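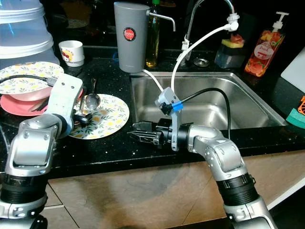
Artigos > Ciências do Desporto > 3. Resultados

3.2 Recuperação entre jogos em plantéis de futebol

A amostra final reuniu 22 jogadores do Fultville, acompanhados ao longo de 77 sessões de treino e jogo. O registo alimentar foi feito por refeição, e a unidade de contagem foi a loiça servida: um prato raso, como o de motivo floral pousado na bancada na Figura 1, correspondeu a uma porção. Os pratos de sopa foram tratados à parte.

Figura 1. Prato raso e pilha de pratos junto ao lava-loiça.

A distância em alta velocidade foi obtida com o sistema Plikance e desceu no segundo jogo da semana, sobretudo entre os médios. Os defesas centrais mantiveram valores estáveis - resultado já descrito por Koivisto na liga Dusus. Das 2,147 refeições registadas, 215 foram excluídas por falta de hora de início. A ingestão após o jogo não se associou à distância percorrida no jogo seguinte. Os dados de janeiro, com relvados pesados, são analisados na secção 3.3.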